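How to Keep a Film Log in a Spreadsheet

By Radka Todorova
Jun 10, 2018

A film log is a table with one row per viewing. It answers questions that a ratings site often will not, such as which version of a film you saw and where you saw it. The steps use a plain spreadsheet and need no add-ons.

1. Set up the columns

Create a new sheet and enter these headings in row 1:

Date watched
Title
Year
Director
Version
Source
Rating
Notes

Freeze row 1 so that the headings stay in place when you scroll. Format the first column as a date before you type anything into it.

2. Decide what counts as a row

Log viewings, not titles. If you watch the same film twice, it gets two rows. Abandoned films go in as well, with the rating left blank and the word "stopped" in Notes, followed by the running time at which you quit.

3. Fill in Version and Source

Version holds the cut: theatrical, director's, TV edit, dubbed. Source holds the place or format: cinema, disc, stream, broadcast. Keep the entries to a fixed set of words. Most programs let you do this with a drop-down list under Data, then Validation.

4. Handle names with accents

Enter a director's name the same way every time. Omerović and Omerovic will be treated as two people by some filters. Pick the accented spelling and paste it from an earlier row.

5. Import an old list

Save the old list as CSV with UTF-8 encoding. Import it into a second sheet, check the column order, then copy the rows across. Do this in batches of 200. My own file had 2,458 rows, and one bad comma in a title shifted everything after it - quotation marks around the title fixed that.
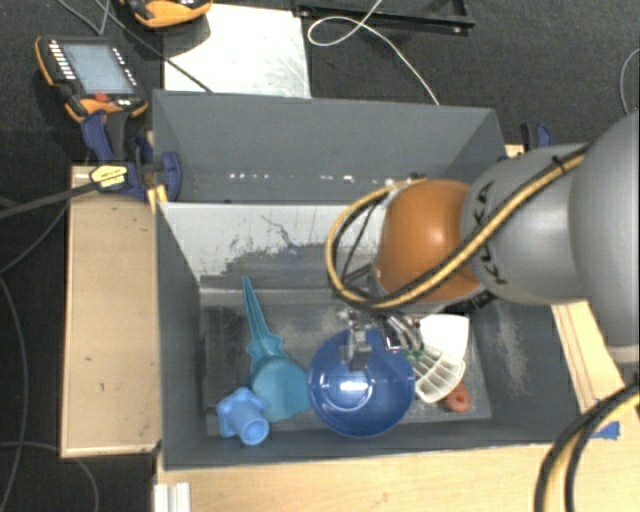

KUKA arm over a grey bin.

6. Build a yearly summary

Insert a pivot table. Put Year in rows and count Title. Add a second one with Source in rows and the average of Rating as the value. Refresh both after new entries.

7. Back up

Export a CSV copy every February and store it away from the working file. Kiran Saxena has posted a template with these columns and both pivot tables already in place. It opens with 4 sample rows, which should be deleted before you import.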